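Buying a Used SUV With the Warranty Still Running

2020-06-18

The cheapest used SUV on a lot is seldom the one with factory coverage left on it. Buyers who shop by sticker price tend to pass over the cars that are two or three years old, then spend the difference at the repair shop. We spent part of the spring looking at how remaining warranty is priced, and what it does and does not pay for.

Start with the in-service date. Coverage runs from the day a car was first sold or put to work as a demonstrator, and that date can be many months after the build date on the door jamb. A crossover built in one November may have sat until the following summer before anyone drove it home. The selling dealer can print the date from the serial number, and so can any other dealer for the same make.

At Clalberg, a used-car store on the edge of Kinddale, the window sheet lists the in-service date next to the mileage. The store also sells its own extended plan. On the midsize SUV we looked at, the plan cost $1,692 and added two years to the powertrain coverage. Across the road, Nanayakkara Motors quoted $813 for a plan with the same term on a similar car, with a higher deductible and no rental car while the work is done.

The two contracts read much alike until the exclusions. The cheaper one left out the power liftgate, the touch screen and the cameras. Those are the parts that owners of loaded SUVs complain about most, and a screen can cost more to replace than a starter and an alternator together. If the car has the top trim package, read that page before the one with the price on it.

Ask who pays the claim. Some plans are backed by the maker, some by an insurer, and some by a company set up only to sell plans. Tusance, the administrator named in the Nanayakkara contract, requires a phone call before any work starts. A shop that skips the call can leave the owner with the whole bill, even for a covered part.

Service records matter more than most buyers expect. A gap in oil changes is the usual ground for turning down an engine claim. Receipts from an independent shop are fine if they show the date, the mileage and the grade of oil. Keep them in one folder and leave a copy in the glove box – the tow often takes the car somewhere other than home.
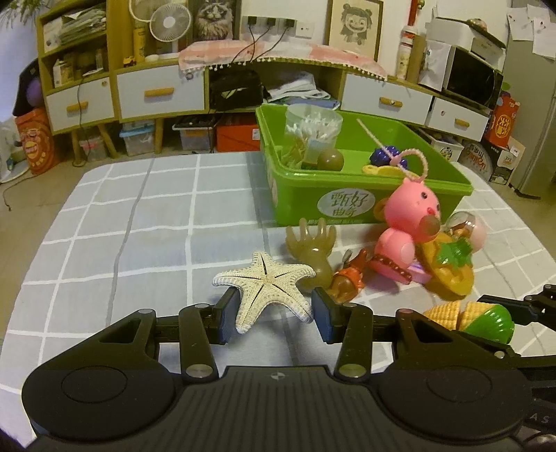

A pale starfish held between dark blue pads.

Financing the plan along with the car is common and usually a poor idea. Rolled into a long loan, the coverage can run out while the payments go on. Paying for it separately also makes it simpler to cancel. Both contracts we read allowed a full refund in the first month and a partial one after that, less a $49 fee.

Price is open to discussion. The plan is marked up like anything else in the finance office, and a buyer who asks for a lower figure will often get one. It does not have to be bought on the day of the sale, either. Nanayakkara will write one at any time while the factory coverage has at least 18 days left, though an inspection is needed if the car was bought elsewhere.

For a car with three years of factory coverage remaining and an owner who trades every three, we would skip the plan. For one with a few months left and a full set of electronics, get quotes from two places and ask for the complete contract with each.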